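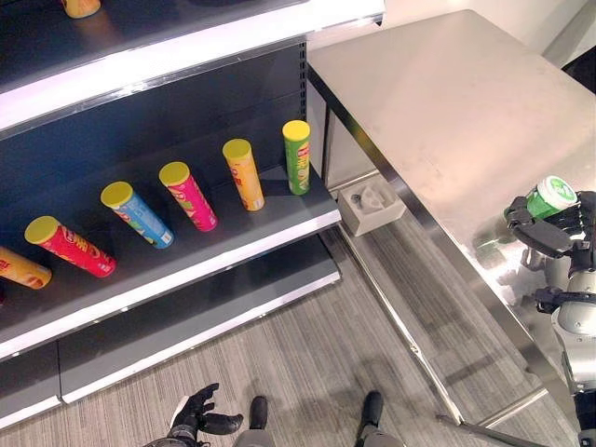 筒のポテトチップスは、立てて並べてほしい

文・Leonie Thiele
シェア 406　コメント 2

お菓子売り場の話をすると、家族にはたいてい途中で台所へ逃げられてしまうのですが、今日は逃げる人もいないので、思う存分書かせてもらいます。筒に入ったポテトチップスの並べ方についてです。

私は若いころ、Trillilwoodという小さな食料品店で働いていました。駅から坂を上りきったところにあって、夏は店に着くだけでひと仕事という場所です。レジも打ちましたし、牛乳の日付も見ましたが、いちばん好きだったのは閉店前に棚の前を整える時間でした。前出しと呼ばれる、あの地味な作業です。売れて奥に引っ込んだ品物を手前に引いて、顔をこちらに向けてやる。ただそれだけのことなのに、終わったあとに通路の端から眺めると、朝の店がもう一度できあがっているようで、誰に見せるわけでもないのに少し誇らしかったものです。

さて、筒です。袋のポテトチップスは吊るしても寝かせても、まあなんとか格好がつきます。ところが筒は、立っていてこそ筒だと私は思うのです。赤、水色、桃色、黄色、緑と、味ごとに色を変えた筒が並んでいるところは、色鉛筆の箱を開けたときの気分に近くて、買うつもりがなくてもつい足が止まります。少し傾いているくらいなら、それも愛嬌でしょう。けれども、かごにどさっと放り込んで「お好きなのをどうぞ」とやられると、味を探すのに一本ずつ回さなければならず、なんだか宝探しをさせられている気持ちになります（宝探しが好きな方には申し訳ありません）。

最近は、手前に傾けた棚や、後ろからばねで押し出す器具を入れるお店も増えました。便利なのはよくわかります。76本の筒を一度に整えようと思ったら腰にきますし、私だって当時そういうものがあれば飛びついたはずです。ただ、どんな道具を使っても、最後にひと目見て「これは取りやすいかな」と考える手間だけは残しておいてほしい。隣との間が詰まりすぎていれば指が入りませんし、棚の縁ぎりぎりに出せば、子どもの袖が触れただけで転がります。 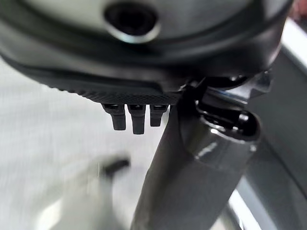
その加減というのがまた難しくて、私が先輩に教わったのは「指二本」でした。棚の縁から指二本ぶん奥、筒と筒のあいだは指が一本すっと入るくらい。定規で測ったような決まりではありませんから、手の大きい先輩が並べた日と私が並べた日では、棚の表情が違いました。常連のおじいさんはそれに気づいていて、「今日は細い手の人だね」などと言うのです。うれしいような、見透かされて恥ずかしいような、そんな気持ちで袋詰めをしたのを覚えています。

もうひとつ、飲み物とお菓子を同じ棚に置くかどうかという問題があります。売り場をきっちり分けたい人は多いようですが、私は断然、一緒に置く派です。炭酸のボトルの近くに筒のチップスがあって、目を落とせば箱のお菓子もある。分類としては雑かもしれません。でも、買い物に来る人の頭の中はもともとそんなに分類されていないのではないでしょうか。「今夜は映画でも見ようか」と思った人の手には、飲み物もチップスもいるのです。600円を握ってやって来る中学生だって、二つの売り場を行ったり来たりするより、ひとつの棚の前で腕組みして悩むほうが楽しそうに見えました。

もちろん、重いボトルを上の段に置くことには反対の声もあるでしょう。Trillilwoodの店長も反対派で、重いものは下、の一点張りでした。10月の棚替えのときに私が飲み物を上げたいと言い張り、閉店後に二人でずいぶん話し込みました。結局、大きなボトルは下、小さめのものは上という折り合いになったのですが、いま思えば店長のほうが正しかったのかもしれません。背の低いお客さんにとっては、上の段はそれだけで遠い場所ですから。それでも、目の高さに緑色のボトルが並ぶと売り場が涼しげになるという私の言い分も、まだ引っ込めてはおりません。
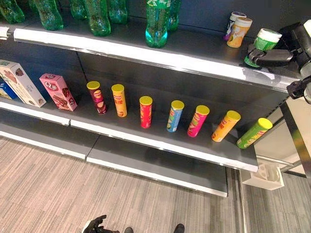

味の違う筒は、色でまとめて並べるべきでしょうか。

私は、同じ味を前後に重ねて、横には違う色を並べるのがいいと思います。手前の一本が売れても後ろから同じ味が出てきますし、正面から見れば味の数だけ色が見えます。ただし残りが少なくなってきたら、列にこだわらず、あるものを手前へ。奥に一本だけ残った筒ほど、寂しくて取りにくいものはありません。

それから、お客の側の私たちにもお願いがあります。一度手に取って、やっぱりやめたというときは、できればもとの列に、もとの向きで戻してください。緑の筒が赤い筒の列にまぎれていると、急いでいる人はふたも見ずに持って帰って、家で「味が違う」とがっかりすることになります。私は先週もよその店で、二本ほどこっそり直してきました。店員さんと目が合って、会釈をしたら、向こうも会釈を返してくれました。

新着エッセイをメールでお届けします。配信の登録はいつでも解除できます。

お問い合わせ　|　無断転載はご遠慮ください　|　ページの先頭へ戻る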